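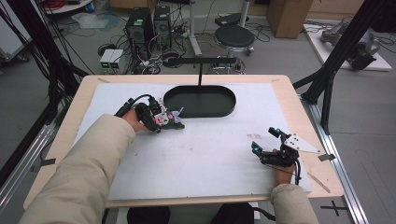

One customer wrote in to ask whether a winter coat can really be stored in a plastic bin from April on, or whether it will come out smelling like a basement. That question comes up a lot at the Discombe counter, so it goes first.

Can I store a coat in a plastic bin?
Yes, if it is clean and fully dry. Leave it on a hanger overnight after cleaning, then fold it loosely. A cotton bag is better for wool and down.

What does coat storage cost?
Storage is $4 a month per coat. Cleaning is charged separately. You can pay monthly or when you pick up.

Where are the coats kept?
At our Flunden building, which has 464 hanging spaces. Drop-off and pickup are at Discombe only. Please do not go to Flunden, as there is no front desk there.

How much notice do you need for pickup?
2 days. Call before noon if you can. In October, when everyone wants a coat back at once, allow 4 days.

Can I wash a padded jacket at home?
Check the label. Most can go in a front-loading washer on a gentle cycle with a small amount of soap. Zip it up first and empty the pockets. Run a second rinse.

The filling has gone lumpy. Is it ruined?
Probably not. Dry it on low heat and stop every half hour to break up the lumps by hand. Down can take most of an afternoon.

Do you replace zippers?
Yes. We send them to Stevens, and the work takes two weeks. Sliders and pulls are done in the shop, usually the same day.

Do you take leather or fur?
Leather, yes. Fur, no. Try Jekine, across the street.

I lost my ticket. What now?
Bring a photo ID and tell us the name and phone number on the order. Tickets from last season start with 297, so if you find an old one in a drawer, it will still work.

Are moth balls used?
No. We use cedar blocks and change them in June.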